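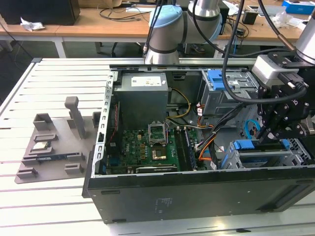
The open tower on the Droseo work table, with the gripper coming down toward the blue handle on the drive bay.

Droseo held its open day on 5/24/23, and I went along with Ostap Zinchenko, who used to repair office computers with me. The company takes in old desktop machines and wants robot arms to do part of the work of pulling them apart. Visitors were let in by groups of 13, and ours was the last one before lunch.

You sign in at the front desk, leave your bag, and get a badge. The first stop is the receiving room, where pallets of office computers wait on shelves. They get sorted by case type, and anything with a cracked power supply goes out the other door. We were there five minutes at most. The guide for our group was Seon-mi Yoo, an engineer who has been on the project from the beginning. She talked fast and took questions as she walked.

The demonstration is in the back, past the packing area. A tower lay on its side on a white slatted table with the panel already off. The processor socket was empty and its bracket was standing up. There are two arms at this station, and most of what we watched involved the one with the camera on top of its gripper. It went for the hard drive bay, which has a blue handle across the top.

Ostap asked why they start with the drives. Yoo said drives have to be accounted for one by one before anything else leaves the building, so that is where the hours go. The memory comes after that. The big cable bundles are still done by hand. She said wires are the hardest part of the job for an arm, as they never lie the same way in two cases, and they don't have a date for when that will change.

Off to the left of the tower is a gray 3D-printed tray with slots and posts. There was a small green board in one slot and a thin card in another. Yoo said they print the trays in house and have thrown out a lot of them. The current one is called Kakden, after the street where the first shop was. The control software is called Ladico. I didn't get a good look at it because the screen was turned toward the operator.

We saw the routine three times. The first try stopped partway and the operator started it over. The other two went through, at a pace I would call slow. I could have had the drive out by hand well before the arm did, and Ostap said the same -- but neither of us would want to do it all day anymore.

The question period was in the lunch room and ran almost 4 minutes over. Somebody wanted to know about laptops. They don't take them, mostly on account of the glued batteries.

Parking is on the Han side of the building, and the lot fills early. The next open day is in July, and you have to sign up ahead of time. Closed shoes are required past the receiving room.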